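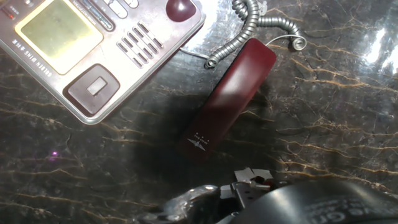

Wrist camera view, handset task, arm over the worktop.

Gripper reports "object held" with nothing in the fingers, then protective stop

Posted by Yetunde Igwe in Arms and grippers

I run a small test cell in Skurkbridge with a six-axis arm, a two-finger electric gripper and a camera fixed at the wrist. The task is to pick up the receiver of a desk telephone and put it back on the base. The base is at the far side of the worktop as the camera sees it and the receiver lies detached on the stone.

The fault is as follows. The arm moves to the pre-grasp pose, comes down, closes the fingers and gets "object held" back from the gripper. On most cycles that is correct. On the bad ones the fingers have closed short of the receiver or slid off the curved back of it, and the flag still comes back true. The program then carries on to the place pose with nothing in hand and pushes down to seat a receiver that isn't there. The fingers meet the base and the arm goes into a protective stop. In the last long run I had 33 of these in 716 cycles. The base has survived so far but I don't want to rely on that.

What I have already checked:

Firmware on arm and gripper matches the versions the supplier lists as compatible.
Gripper recalibrated with the fingers fully open and fully closed. No change.
Closing force lowered by a third. The fault became more frequent, so I put it back.
Fieldbus cable swapped. No change.
Hand-eye calibration repeated in February. Residuals were normal.

The depth estimate is the part I trust least. The worktop is polished dark marble with gold veins, and there is glare off it at one side. The receiver is glossy maroon with a broad highlight along the upper part. The height returned for the receiver wanders by up to 13 mm between cycles when nothing has been moved. The faults are more common in the afternoon, but they happen in the morning as well.

The questions are why the held flag is true with nothing held, and whether the stop is safe to clear from the program so that the run can continue overnight.

Chibuzor Lawal

There are two faults here and they should be kept apart. One makes the grasp miss. The other stops you finding out that it missed. Fix the second one first.

On most electric grippers of this type the held flag does not mean that an object is present. It means the motor reached its force limit before the fingers reached the commanded position. Anything that stops the fingers early will set it. If the fingertips touch the stone while closing, friction alone can be enough. So can a pad that has come partly unstuck and folded into the gap. There are some light strips like tape or padding standing up at the gripper in your picture, with ragged edges. If they are near anything that moves, trim them or replace them before you do any more measuring, or you will be measuring the strips.

Then change the test. Do not use the flag on its own. Read the finger position after closing and compare it with the width of the receiver where you grip it. Measure that width with callipers at three or four points along the length, as a handset is seldom the same width all the way down. Set a window of 2 mm either side. If the position falls outside the window, open, retract straight up and try again. After two failed tries, park the arm and raise an alarm.

Repeat the position check after the lift, with the arm stationary. A receiver gripped on a curved surface can be present at closing and gone by the top of the lift. If your wrist has a force sensor, compare the load before and after as well. Motor current on its own is too noisy for something as light as a telephone receiver.

For the place move, replace the plain position move with a guarded one. Approach to a height above the cradle that clears it with the fingers empty, then descend slowly with a contact threshold well below the protective stop limit. When contact is made, compare the height with the one you taught. Too low means nothing was between the fingers and the base. Back off and log it.

On clearing the stop from the program: no. A protective stop means the controller saw a force or position error that it was not expecting. Until someone has looked at the cell you do not know whether the fingers are jammed against the base, whether the cord is round a finger, or whether a person has leaned in. With an automatic reset the arm will resume from wherever it is, under load, and the first move may be the one that does the damage. Leave it latched and have it reset by hand from outside the reach of the arm. If the risk assessment for your cell says something different, go back to whoever signed it.

The cord deserves its own line. A coiled cord pulls on the receiver and the pull changes with the pose. It also finds its way under the fingers. Log the position of the cord along with each failed cycle. I had a similar job at Salholm with a cabled hand controller, and a large share of what we had put down as vision errors came from the cable moving the part after the image was taken.

Figueroa

Glossy thing on shiny stone, the depth will be rubbish. Put a matt cloth under it. We did this on the bench at Pukthorpe and most of it went away.

Also check your lights. If it is worse in the afternoon then it is the window.

Comments on this reply

Yetunde Igwe: The surface is part of the test, so I can't cover it permanently. I can do it for one run as a comparison.

Chibuzor Lawal: Worth doing as a comparison. A cloth won't help with the highlight on the receiver itself. Take several depth images from slightly different wrist angles and discard pixels that are saturated in any of them. The glare moves with the camera and the receiver doesn't.

Figueroa: Blind on the window then, costs nothing.

Yetunde Igwe

Results so far, in case they are of use to anyone with the same fault.

I replaced the padding and put in the finger position window. The flag had been coming true when one fingertip touched the marble during closing. The depth error was putting the approach too low, so the fingers closed against the stone under the edge of the receiver. On the recorded positions the bad cycles are well separated from the good ones, and the window catches all of those I have replayed.

With the blind down and a cloth on the worktop, the spread in height fell to almost 2 mm. With the blind down and no cloth it was somewhere in between. I have not tried the several-angle method yet.

The place move is now guarded. The protective stop stays latched and is reset by hand. Overnight runs are suspended until the retry logic has been through a full day with someone in the room.

Still open: on a few cycles the receiver is gripped correctly, passes the position check after the lift and then rotates in the fingers on the way to the base. The finger width barely changes, so the window does not see it. I suspect the cord. I will post a separate thread with the force logs once I have them in a readable format.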